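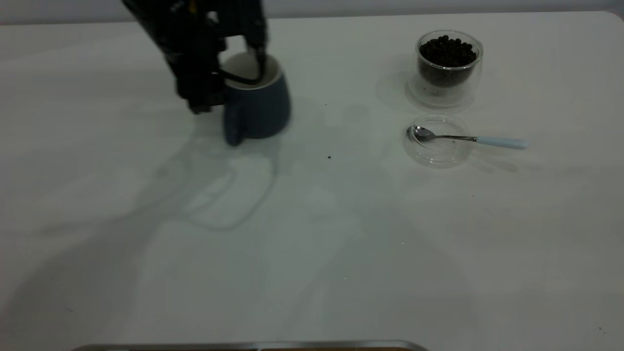
Doltstead, 5 May 2023

CIMLOW RELEASES REPLACEMENT WIRING LOOMS FOR CLASSIC SALOONS AND PICK-UPS

Cimlow, the Doltstead maker of electrical parts for older vehicles, has put its Tagle range of replacement wiring looms on general sale. The range covers saloons, estates and light pick-ups with 12-volt negative-earth electrics and is sold direct and through the parts supplier Disavia.

Each Tagle loom is supplied in three sections: engine bay, dashboard and rear. The sections join at the bulkhead and behind the rear seat with sealed multi-pin plugs, so one section can be changed without disturbing the other two. The full loom has 24 circuits. Unused circuits are capped at the fuse box and may be left in place for later use – a second fuel pump, for instance, or an electric cooling fan.

Cable is thin-wall insulated copper, printed with the circuit name at regular intervals along its length. Cable colours follow the pattern used in most British cars of the period, and a conversion chart is included for owners of American vehicles. Headlamps and the cooling fan are fed through relays, which takes the main load off the original dashboard switches.

"Most of the looms sent to us for copying have been cut and joined several times," said Jhun Mangubat, technical manager at Cimlow. "The usual trouble is at the earth points. We have given each section its own earth lead, with a ring terminal, and the fitting sheet shows where the paint should be taken back to bare metal."

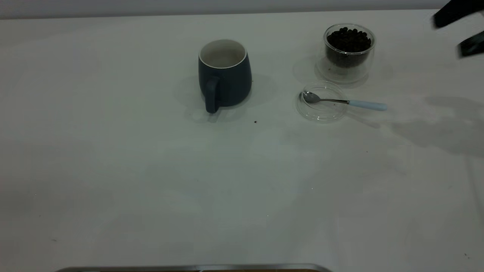 Prototype looms were fitted to customer cars from January. Changes made as a result include a longer tail to the offside rear lamp and a smaller grommet at the bulkhead, where the first type fouled the heater box on some right-hand-drive cars.

The first production run is 500 sets. Looms for vehicles converted from positive earth can be made to order, as can versions with an alternator feed in place of the dynamo and control box wiring. Customers ordering these should send the chassis number and details of any changes to the charging system.

Felicidad Abella, who handles trade sales at Cimlow, said that restorers could order single sections from the same date. "A body shop repairing a rear wing has no need of a dashboard loom," she said.

Fitting sheets are packed with every order and can be requested beforehand. Batteries, lamps and switches are not included.

Trade and press enquiries: Felicidad Abella, Cimlow, Doltstead.

ENDS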